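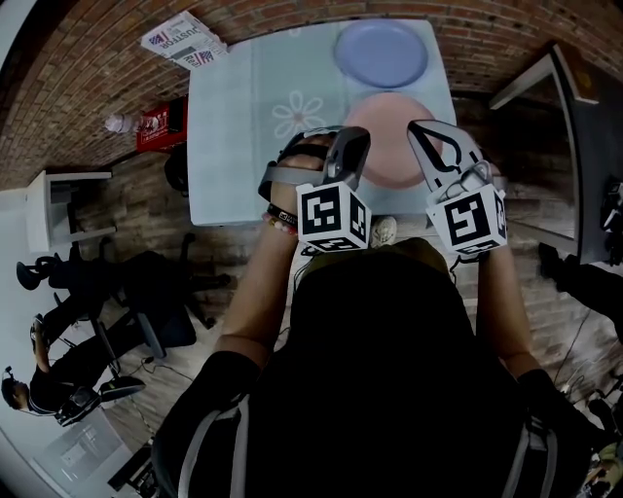 La pulsera de cuentas rosas y blancas, en la muñeca izquierda

Llevaba desde enero queriendo escribir sobre las pulseras y siempre se me cruzaba otra cosa (la mudanza, el dentista, la vida en general). Pero anoche, a las once y pico, se me rompió el elástico de una en la cocina y acabé a gatas con la linterna del móvil buscando cuentas debajo de la nevera. Encontré todas menos 2. Si alguien tiene un truco para sacar cuentas de debajo de un mueble sin moverlo, los comentarios están abiertos.

El caso es que yo no era de pulseras. De niña me picaban, de adolescente me parecían cursis y de adulta las perdía. La culpa de todo la tiene Signe Bråten, con la que compartí piso un invierno entero en Dalen y que tenía la mesa del comedor tomada por cajitas, carretes y tijeras. Allí a las cuatro ya es de noche, así que o aprendías a hacer algo con las manos o te comías las paredes. Yo probé primero con el punto y me salió una bufanda con forma de trapecio. Signe la miró un rato largo, no dijo nada y me pasó un carrete de elástico. ¡Hasta hoy!

Mi primera pulsera fue un desastre, claro. Puse el nudo donde no era, corté demasiado cerca y me duró lo que tardé en ponerme el abrigo. La segunda aguantó hasta la parada del autobús. Ahora ya les tengo cogido el punto y os cuento cómo las hago yo, que seguro que hay maneras mejores.

Primero, estirad el elástico antes de enhebrar. Unos cuantos tirones firmes, sin miedo. Yo me salté este paso durante meses y todas se me quedaban flojas a la semana, con ese hueco feo por el que asoma el hilo. Luego, pinza en un extremo – una de la ropa sirve perfectamente – y a enhebrar. Para mi muñeca uso 30 cuentas de las medianas, pero la vuestra será otra historia. Lo mejor es ir probando sobre la marcha y dejar un pelín de holgura.

El nudo es el del cirujano, con una vuelta más de las que pide el cuerpo. Gotita de pegamento, paciencia (aquí es donde fallo siempre) y, cuando está seco, se esconde dentro de una cuenta de agujero ancho. Si no tenéis ninguna ancha, dejad el nudo a la vista y listo, que va por debajo de la muñeca y tampoco vamos a opositar.

Las cuentas las compro casi siempre en Pastidby, que tiene una web horrorosa pero manda los pedidos en sobrecitos de papel bien etiquetados. Las de madera son de Skaderwood y esas sí que me duelen en el bolsillo. También probé las de Astell y el color se me fue en la ducha, así que no repito. En el último pedido me gasté 86 coronas entre unas cosas y otras, con envío incluido, y todavía tengo material para regalar a media familia.

Lo de los colores da para otra entrada. Yo tiendo a los verdes y a los tierra, y Signe dice que mis pulseras parecen un menú de lentejas. Ella va a muerte con el rosa y el blanco, y reconozco que cada vez me gusta más esa mezcla, sobre todo al lado de algo negro que la baje un poco a tierra.

¿Llevarlas todas juntas o de una en una? Yo, juntas, aunque suenen al escribir y se enganchen en las mangas de lana. Mi madre opina que parezco un puesto de feria y me ha pedido 2 para ella, en azul marino.

Esta tarde rehago la rota con cuentas nuevas. Si sale decente os la enseño, y si no, hablamos de la bufanda.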